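My report is on the lending library for household things in Flonda, and on why people borrow from it less than they say they would. I picked the subject because I grew up three streets away from it and had walked past the door for years without going in, and I suspected I had plenty of company.

## Background

Flonda has 3060 households, most of them in small apartments built when the Vitale works was still hiring. Storage is short. Nearly everyone I spoke to owned at least one thing they used once a year and had to keep under a bed – a carpet cleaner, a folding crib, a pasta machine, a second ladder that came with the lease. The library opened in an old shoe store on the ground floor of Carnska Court, and it lends these things out by the week for a small yearly fee. At the time of my study it had 267 items on its list, from cake tins up to a pressure washer that takes two people to lift.

I should say that I came to this liking the idea very much, and I have tried to keep that in mind while writing.

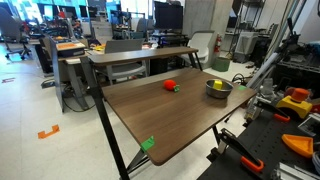
## How I went about it

I handed out a paper survey in November, mostly in the lobby of Carnska Court between four and six in the afternoon, when people are coming home and will usually stop for a minute if you have a warm face and a working pen. I got 40 surveys back. Of those people, eight agreed to sit down with me for a longer talk, and those talks turned out to be the best part of the whole project, even though one of them was mainly about soup.

The survey asked what people had bought in the past year, what they had borrowed (from anyone, not only the library), and what would make them borrow more. I left the last question open, with a big blank space under it, and I'm very glad I did. My first draft had boxes to tick, and every box was a reason I had thought of myself.

## What people told me

Price hardly came up. I had expected it to, and my proposal spent a whole page on it, so that page has gone in the recycling. What people wrote about was timing. The library is open two evenings and one morning a week, and the need for a drill, it seems, tends to arrive at some other moment. You have the shelf in your hands, the wall is right there, and the hardware store on Rasport Road is open till nine.

The second thing was worry about breaking something. Several people said they would sooner own a cheap mixer and ruin it in private than borrow a good one and have to walk it back with a crack in it. The library does have a rule for this, and it's a generous one: ordinary wear is forgiven, and a member pays only for loss. But it is printed on the back of the membership form, in small type, and hardly any of the people I interviewed had read it. 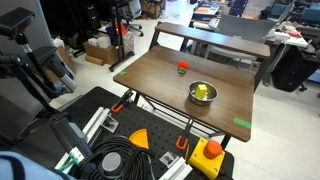 One of the longer-standing members told me the rule had been on the front of the form once and was moved to make room for a map. She thought the map was a waste, as everybody in Flonda knows where the old shoe store is. She also said that she had broken two things over the years, a glue gun and the lid of a slow cooker, and had been given a cup of tea both times.

I asked the desk whether stories like hers could go up on the wall by the door, and they seemed pleased with the idea, though they wanted to leave out the glue gun.

## Things I would do differently

My sample leans toward people who live in Carnska Court itself, for the plain reason that I was standing in their lobby. Someone from the far side of the Rasport Road crossing might give different answers, and would certainly have a longer walk with a carpet cleaner. I would also start earlier in the fall, before the evenings get dark and people want to hurry indoors.

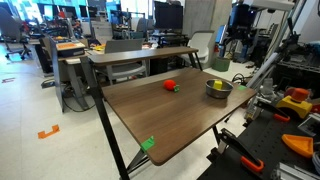 I would keep the open question, and I would add one about returns. Two people mentioned in passing that bringing things back was harder for them than picking them up, and by then I had no space left on the sheet to follow it up with the others.

## Suggestions for the library

- Move one of the two evenings to a weekend afternoon and try it for a season.
- Put the rule about wear and breakage on the front of the form, in the same size type as everything else.
- Set up a drop-off cupboard in the lobby for small items, with a slip to fill in.

The desk has a copy of these already. They are going to try the cupboard first, as there is one standing empty by the mailboxes and it only needs a lock.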